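## Chapter 4: What a Survey Can Tell You About Salt

In March, a food company called Drendero announced that people in the town of Skultari were eating less salt than before. The claim went into newspapers, onto posters in health centres and, soon enough, into school lessons. It rested on a survey of 2,466 adults. That is a decent number of adults. It is also the only part of the claim that stands up without help, and this chapter is mostly concerned with the rest.

The survey asked one thing: "Do you use less salt than you used to?" Of those asked, 1,866 said they did. Drendero took this to mean that three people in four had cut down. What the figure shows is that three people in four said so when somebody asked. Whether they had is another matter, and the survey had no way of finding out.

Think about what a person has to do to answer that question properly. They must remember how much salt they used at some earlier time, which the question doesn't name. They must know how much they use now. Then they must compare the two. Few of us could do any of this for yesterday's dinner. We sprinkle, taste and sprinkle again, and we don't keep a record.

### 4.1 Asking and measuring

There are several ways to find out how much salt people eat, and each one misses something.

The cheapest is to ask. People forget, and they also like to look sensible. A stranger with a clipboard who asks about salt is hinting that the right answer is "less".

A second way is the food diary. People write down what they eat for a few days, and a researcher works out the salt from tables. This sounds careful. The trouble is that keeping a diary changes what goes into it. Biscuits eaten standing up tend to be left out, and a dull supper is easier to write down than a takeaway. The tables have faults of their own, as they give one figure for "vegetable soup" when every cook makes it differently.

A third way is to weigh the salt in the house at the start and end of a set period. It catches the salt that leaves the kitchen. It can't say how much was eaten, how much went down the sink with the pasta water, and how much was thrown on an icy step.
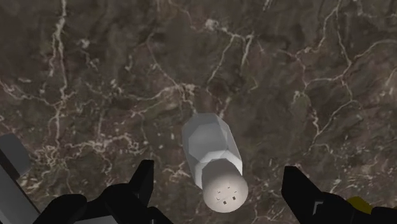 Does the salt added at the table tell us how much salt a person eats?

Only a small part of it. In many diets most of the salt is already in the food when it is bought, in bread, cheese, sauces and ready meals, so someone who never adds any can still eat a great deal.

The fourth way is to collect all the urine a person passes in a day and measure the sodium in it. Most of the sodium we eat leaves the body like this, so the method is hard to fool. It is also a nuisance, and people who agree to carry a bottle about all day may not be much like those who refuse. One day is a short time, too. A person's intake goes up and down, and a single Sunday roast or bag of crisps can spoil the picture.

### 4.2 The second Skultari study

A smaller study in the same town was paid for by Dokero, a rival firm, and carried out by the Zwahlen laboratory. It used the fourth method on 61 adults. Its report found no clear change in salt intake, and Dokero was pleased to say that Drendero had been wrong.

We should be no kinder to this claim than to the first. The measuring was better, but 61 is a small group, and 15 of them dropped out before the second collection. The report leaves them out of its final table without saying who they were. If they were mostly people who had changed their habits, the result could be badly off. If they weren't, it may be perfectly sound. The reader is given no means of telling.

Note as well that "no clear change" is a weak statement. It doesn't say that intake stayed the same. It says that this study, with this many people, couldn't pick out a difference. Newspapers usually drop the word "clear", and the meaning goes with it.

### Before you read on

Keep these questions beside you as you work through the next section.

- Who was asked or measured, and who was left out?
- Was salt measured, or only talked about?
- Who paid, and what did they hope to hear?
- What would the result have looked like if nothing had changed at all?

Section 4.3 returns to the last of these and sets out the Drendero figures in full.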